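The Patch

The clinic had moved me to the patch in March, on the grounds that I had failed at everything else. I had failed at gum, at lozenges, and at a breathing app called Phromma, which told me in a voice like warm custard that I was a lake. I went outside and smoked two cigarettes as a lake.

The nurse stuck the first patch on my upper arm and handed me a pamphlet from the Elusis Foundation, who had, I gathered, a good deal of money and one photograph of a lung. On the back was a grid where I was to colour in a square for each day without smoking. There were 59 squares. I asked why 59 and she said the sixtieth had gone under the logo.

"What happens on the last day?" I said.

"You'll feel much better," she said, looking at a spot above my head.

I worked at the time for Lutero, a company that sold floor coatings to other companies, and my place of smoking was the loading dock. I want to be fair to the loading dock. It had a bench with one bad leg and a view of the neighbouring loading dock, and in eleven years I had learned more there than in any meeting. I knew who was leaving before their managers did. I knew whose marriage was in trouble and whose ute was for sale, and once, in a hard winter, both at the same time.

Without cigarettes I had no business there. I tried going down with a cup of tea and they all stopped talking, as people do when a policeman comes into a bakery.

The pamphlet recommended keeping the hands busy. Peel an orange, it said. I bought a bag of them and peeled one every time I wanted a smoke, and by the end of the first week I had the breath of a fruit stall and a rash on both thumbs.

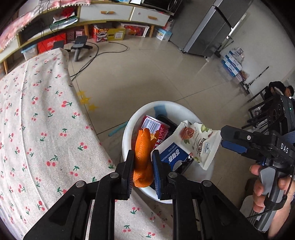
Orange peel, to be taken as often as required.

My daughter, who was nine and had signed me up for all this with a drawing of my own grave, inspected the grid each night before bed. She did not trust me with the felt pens. She coloured the squares herself, green for a good day, and there was a brown held in reserve that she uncapped from time to time so I could see it.

On the twelfth day Lutero sent us all on a course. It was run by an outfit called Studance, who specialised in workplace wellbeing and had brought their own beanbags. The facilitator asked each of us to name a thing we were letting go of. The man from accounts was letting go of bread. Someone in dispatch was letting go of her brother-in-law. When it got to me I said smoking, and there was applause, and I found to my horror that I was enjoying it.

Afterwards the facilitator took me aside and asked how much I had been spending. I said around $50 a week, which was a lie I had been telling for so long that it had become a sort of heirloom. She worked it out over a year and wrote the answer on a sticky note in the shape of an apple. I kept it in my wallet, where the money was supposed to be.

The trouble came on day thirty-one. Nothing had happened. I would like to report a death or a sacking, but I had found a good parking space and the sun was out, and I thought how nicely a cigarette would go with it. I went through the glovebox. I went through the door pockets and under the seats, and in the lining of an old coat I found one, bent like a question mark and older than some of our apprentices.

I smoked it behind the recycling bins. It tasted of coat.

When I got home I washed my face with dishwashing liquid and then, thinking it through, washed every surface in the kitchen as well. I did the taps. I did the lid of the bin. I was doing the skirting boards when my daughter came in and stood watching me with her arms folded. 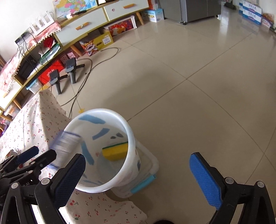
A sponge, the penitent's friend.

"You're cleaning," she said.

"I like a clean house."

"No, you don't," she said, and went to get the brown.

I watched her do it. She stayed inside the lines. When it was finished she blew on the ink, counted the squares that were left and told me I could have the next one green if I behaved, and that the coat was going to the op shop.

I asked her whether the bench on the loading dock counted, if I only sat on it.

She considered this for some time. She said I could sit on it on Thursdays.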